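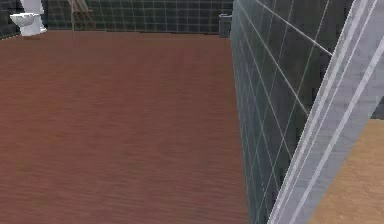
4. Setting up the room and the door task in Haltus

I'm assuming you got through section 3 and the apartment scene loads. If it doesn't, go back and fix your asset path first — I lost a whole afternoon to that one.

4.1 Open the scene browser, pick the bathroom, and hit Load. Toilet, rack and trash bin should all be at the back wall. If any of them is missing, reload the scene.

4.2 In the Planner tab, turn on "Build collision map". Give it a minute! Big tiled walls take a while to mesh.

4.3 Set the map resolution to 2 cm. I've tried going finer and all I got was a slower planner.

NOTE: Randi Bråten wrote the floor filter, so blame me and not her if it eats your doorsill. My default cutoff is a bit greedy.

4.4 Switch to the door task and move the view until you've got the lever handle showing. You want the whole lever and its round plate, plus a good bit of the door face. 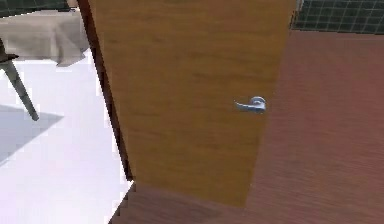 4.5 Click the handle and press "Fit grasp". You'll get up to 13 candidates, sorted best first, and I nearly always take the top one.

4.6 Check the hinge axis before you plan anything. If the arrow sits on the handle side, press Flip (I still forget this).

CAUTION: Don't raise the pull force above 20 N. The solver gets jumpy past that and the door can pop right through the wall.

4.7 Press Plan, then Preview, and only then Run.

2 comments
Share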